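床边的数据采集台:一对手持夹爪的家庭装配记录

Higuchi双夹爪套件的图纸公开之后,Grostondale共享工坊里陆续有人动手复制。Natsumi Koyama的一对是其中改动较多的:结构件在工坊打印,电子部分在自家餐桌上完成,标定和试采则全部在卧室进行。她的目标很具体,用两只手持夹爪记录叠衣、翻面、对齐衣角这类双手动作,为日后一台双臂机器人的模仿学习准备数据。

整个项目从五月开始,业余时间进行,没有资助。总物料支出控制在159欧元,不含打印机折旧和她手头已有的紧固件。

一、结构

手持夹爪的机械原理并不复杂。两根手指装在平行导轨上,由扳机经连杆带动,对称开合。难点在于手感与重复性之间的取舍:导轨间隙大,扳机轻,但指尖会晃;间隙小,指尖稳,连续操作后手掌容易疲劳。

Koyama的第一版直接按原图打印,导轨与滑块之间的配合偏紧,闭合到末段时有明显的卡滞。她没有去打磨滑块,而是修改了切片参数,把外壁的打印速度降下来,再重新打印滑块。第二版的卡滞消失,指尖横向晃动仍在可接受范围内。

手指部分用的是黄色柔性材料,末端开有长孔。长孔的作用是让指面在受压时产生一定变形,夹持织物时接触面更大。她试过两种壁厚。较薄的一种抓单层棉布效果好,但夹起叠过几层的毛巾时会向外翻;较厚的一种相反,能夹稳厚物,却不容易从平整的床面上挑起单层布边。最终采用的是较厚的版本,挑布边的动作改由操作手法解决:先把指尖压在布面上,闭合时向内带出一道褶,再夹住褶皱。

这一手法后来写进了她的采集规程。模仿学习的数据对操作方式很敏感,同一个动作如果有三四种做法混在一起,策略往往会在几种做法之间摇摆。她的规定是每个任务只允许一种起手方式,做错的片段整段丢弃,不做剪接。

二、相机与同步

视觉部分由Vurel的广角模组承担。广角镜头的好处是单个相机即可同时覆盖指尖和周围环境,位姿估计可以从墙面、窗框、家具边缘取得足够的特征点。代价是边缘畸变严重,普通的针孔模型无法使用,必须按鱼眼模型标定。

标定在工坊做过一次,到家后又重做。两次结果的差异主要出在主点位置上,她判断是搬运途中安装座受力,镜头有微小位移。此后她给安装座加了一道限位筋,并在螺钉上点了螺纹胶。重做标定用了48张棋盘格图像,覆盖视场中心与四周,其中边缘位置的比例有意提高。

两只夹爪之间的时间同步是另一个问题。原方案依赖有线触发,但双手操作时线缆会拖过被操作的衣物,既干扰动作,也会出现在画面里。她改为各自独立录制,开始前用两只夹爪同时拍摄屏幕上滚动的时间码,事后按时间码对齐。这种方法的精度受限于帧间隔,对于叠衣这种慢速任务足够,抛接类任务则不适用。

每只夹爪贴有一个编号二维码,入库脚本据此区分来源。编号与标定文件一一对应,夹爪一旦更换镜头,编号作废,贴新码,重新标定。

三、现场

试采地点选在卧室,理由有两条:床面高度适合站立操作,面积也足以展开成年人的外套。任务对象以日常衣物为主,不另外购置道具。

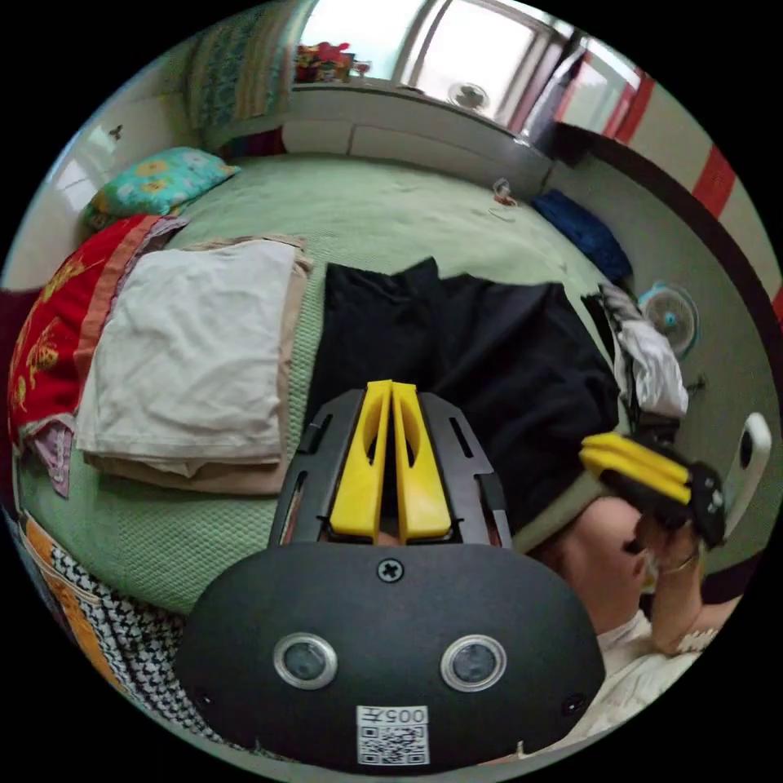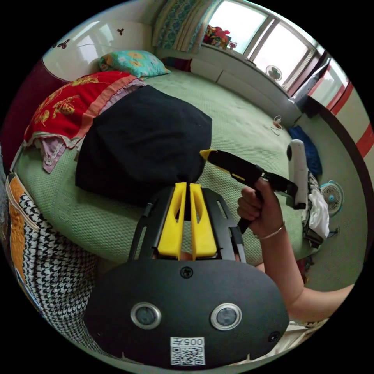 从夹爪一侧看到的床面,两次取景均为绿色床罩和黑色织物。

家庭环境给位姿估计带来的麻烦集中在光照上。白天窗口亮度高,自动曝光会随夹爪朝向大幅变化,朝窗时床面整体变暗,转回来时又需要若干帧才能恢复。特征点跟踪在这几帧里最容易丢失。她先尝试锁定曝光,结果窗口附近完全过曝,窗框无法作为参照;后来改为限制曝光的变化速率,并把采集时间固定在上午,情况有所改善。

第二个麻烦来自织物本身。床罩和衣物都会在操作中移动,而视觉里程计的前提是环境静止。衣物占据画面中央的大片区域时,算法容易把布料的移动误认为相机的移动。她的处理办法是在建图阶段先不动任何衣物,手持夹爪沿床的周围缓慢走一圈,建立静态地图;正式采集时只在这张地图里做重定位,并用掩膜去掉画面中央偏下的区域,夹爪自身的结构件也一并遮去。

掩膜的边界需要手工确定。画得太小,手指开合会被当作环境运动;画得太大,可用的特征点不足。她为两只夹爪各做了一份,闭合状态和张开状态取并集。

双手任务还多出一个变量:一只夹爪会进入另一只的视野。原始软件没有考虑这一点。Koyama起初打算用检测模型逐帧识别并剔除,评估后认为工作量不成比例,转而提高了重定位阶段的离群点剔除阈值。对于另一只夹爪只占画面一角的情况,这样处理已经够用。两只夹爪在画面中央交叠时仍会出错,这类片段目前由人工检查。

四、数据处理

采集以十分钟为一个批次。每个批次开始前检查存储卡余量、镜头清洁度和螺钉状态,结束后立即导出,不隔夜。她解释说,这条规定来自一次教训:某个周五晚上录完后没有导出,第二天继续使用同一张卡,文件编号重复,入库脚本把两段数据并到了一起,最后全部删除重录。

处理流程分为四步。先按时间码对齐两路视频,再分别做位姿重定位,然后从手指上的标记计算开合宽度,最后把两只夹爪的轨迹变换到同一坐标系。前三步可以批量执行,第四步需要逐批确认。坐标系统一的依据是静态地图,如果两只夹爪的地图没有良好重叠,变换后的轨迹会出现整体偏移,表现为两只手在空间上对不齐。

偏移的检查方法很朴素。每个批次录制一次“对指”动作,即让两只夹爪的指尖接触并停留2秒,处理后读取两条轨迹在这一时段的距离。允许误差设为10毫米,超出即退回重新建图。

她也测试过Gikov的商用轨迹处理软件。该软件的界面完善,批处理速度更快,但不接受自定义掩膜,对她这种前景移动比例高的素材不合适。目前的流程仍由她自己的脚本完成,代码放在工坊的内部仓库,供其他复制者取用。

五、尚未解决的问题

重量是最常被问到的一项。相机模组和外壳都装在手腕上方,重心偏高,长时间操作时前臂需要持续用力抵消翻转力矩。她画过一个把电池移到握把下端的方案,握把因此加长,夹爪贴近床面时会碰到布料,暂时搁置。

扳机的力反馈也不理想。操作者主要靠视觉判断是否夹住,指尖的受力经过连杆和弹簧后已经很弱。薄布与厚布在手上的感觉差别不大,导致夹持力普遍偏大。对记录轨迹影响有限,但如果将来的机器人手爪按同样的开合宽度执行,薄布有被拉变形的可能。她考虑在指根加装应变片,把夹持力作为一路额外数据记录下来,放大电路已经在面包板上跑通,外壳还没有为它留出走线空间。

训练方面,她只用单手数据做过一次小规模验证,内容是把毛巾的一角移到对角。策略在仿真回放中能够跟随,尚未上过真机。双臂平台的选型没有确定,工坊现有的机械臂负载够用,但臂展不足,两只并排安装后公共工作区只能覆盖半张桌面。把底座改成相向安装可以扩大公共区,相应的问题是两臂肘部容易干涉,运动规划需要重写。

下一步工作先从夹爪开始。第三版滑块的图纸已经改完,主要变化是把导轨一侧的开槽加宽以减轻重量,同时在指根预留应变片的位置。工坊的打印机排期已满,她登记的时段在下周五晚上。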